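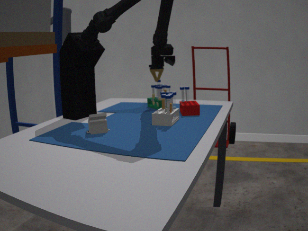 Cavosgate Water Laboratory | Sample Reception and Storage

Review of the Zivora label printer for tubes and small bottles
Published 23/05/2024

Our team receives water samples from wells, small treatment works and private houses. Every sample is divided into several tubes, and every tube needs a label that stays on and stays readable until the tube is thrown away. That can be a long time, and most of it is spent in a freezer. In December we replaced our old Flitodon printer with the Zivora, and other sections have been asking us if they should do the same. I promised to write down our experience, so that I do not have to repeat it in the corridor.

I should say first that we bought the printer from our normal budget. The supplier did not ask for a review and does not know about it.

What we had before

The Flitodon was a good machine for parcels. It was never meant for tubes, but it was in the building already and we learned to live with it. Its labels were too wide, so they overlapped on themselves when we wrapped them, and the overlap is where the trouble begins. The end of the label lifts in the cold, the next tube catches it, and one day there is a tube without a label in the box and a label without a tube on the floor of the freezer. We also wrote many labels by hand, with a pen which was called permanent.

Setting up

In the box there is the printer, a power supply, a USB cable, one roll of 100 labels and a thin booklet. The booklet is in six languages and I read it in two of them. They do not agree on how to load the roll. The English one is wrong: the printed side must face up, and the paper goes under the grey bar, not over it. If the printer feeds a label and it comes out blank, check this before you do anything else.

Installing the driver needed administrator rights, so we waited two days for the IT people. After this it worked at once. There is also a wireless version, which costs more. We did not buy it, and I don't miss it. The printer stands next to the reception computer and it will never go anywhere.

The label program

The program that comes with the printer is plain and a little old in its look, but I like it. You draw the label once, you connect it to a spreadsheet, and you print as many rows as you need. Our template has the sample number, the date of arrival, a letter for the type of test and a small square code. Making this template took me one afternoon. Most of that time went on the square code, which has to be big enough for the scanner and small enough to lie flat on a curved tube. If it goes too far around the side, the scanner refuses it. I made it smaller, then it was too fine and the scanner refused it again. In the end I took the year out of the code and left it only in the text, and now it reads well.

Two things in the program annoy me. It does not remember the last printer setting if you close it while the printer is off, so in the morning it wants to print on A4. And it has difficulty with some letters. One of our regular clients is the Ásgeirsdóttir bottling works, and in the preview the name is perfect, but with the built-in printer font it came out with small empty boxes in place of three letters. You must choose a font from the computer and tick "print as graphic". Then it is correct, only slower. The booklet says nothing of this in any language.

Print quality

Very good. The text is black and sharp even at the smallest size that we use, and I can read it without my glasses at arm's length, or I could some years ago. Thin lines are also clean. With light grey areas you get dots, but I do not know why anyone would put grey on a tube label.

The speed is enough for us. A set for one sample comes out in 5 seconds in normal mode. In graphic mode I have time to put on my gloves.

Do they stay on?

For this question I did a small trial. I put labels on spare tubes and kept them in the fridge, in the freezer at minus 20 and in a beaker of water on the window sill. Half of the freezer tubes I took out each morning for two weeks, let them come to room temperature, and put them back.

The fridge and freezer labels were all still in place. Some of those which I thawed every day had a slightly raised corner, but I could not pull them off easily with my thumb. The ones in the beaker stayed on too, although the paper became soft and the print could be scratched with a nail. So for a water bath I would take the plastic labels from the same maker. They cost almost double.

One warning, which I learned at some cost. The label must go on a dry tube at room temperature. On a tube that is already cold there is a thin film of moisture, and the glue never takes hold. It looks fine in your hand and the next day it has gone. Now we label first and fill after. This meant changing the order of work at reception, and for a week everybody was cross with me.

Alcohol is the weak point. We wipe the outside of some tubes with it, and after the third wipe the print begins to turn grey. After more wipes it is hard to read, although the scanner managed for longer than my eyes. If you work a lot with alcohol, ask the supplier for samples of the resistant ribbon and try them yourself before you buy anything.

Running costs

The printer is not expensive. The labels are. They come in rolls of 1000, and we use 3000 labels in a normal month, so it is three rolls, plus a ribbon from time to time. Other makers' rolls fit physically, but the printer does not find the gap between two labels and prints across it. I tried one cheap roll and wasted most of it. I find this a pity, and I wrote to the supplier, who answered politely and changed nothing.

Please keep unopened rolls in a cupboard away from the radiator. We had one roll where the glue had come out at the edges, and it made the print head sticky. Cleaning the head is easy, with a swab and a little alcohol, printer off and cool.

Small things, good and bad

The cutter is manual, a toothed edge at the front. You pull the label upwards and to the left. Left-handed colleagues do not enjoy it.

The lid stays open by itself, which the lid of the Flitodon did not.

The power button is on the back. Why?

It is quiet. The reception desk is also where we answer the telephone, and I can print while I speak.

The light on the front is green for ready and also green, blinking, for no paper. From the other side of the room it is difficult to see the difference if you are not patient.

Who should buy it

If you label tubes or small bottles every day and keep them cold, I can recommend the Zivora. The sections that print a few labels in a week can come and use ours, and please bring your spreadsheet with the columns in the same order as our template. For large bottles and for boxes I would stay with the Flitodon, and we have kept it on the shelf for exactly this work.

My mark is four out of five. The missing one is for the booklet and for the price of the rolls.

The template file is in the shared folder of Sample Reception, under Labels. Make a copy before you change anything in it.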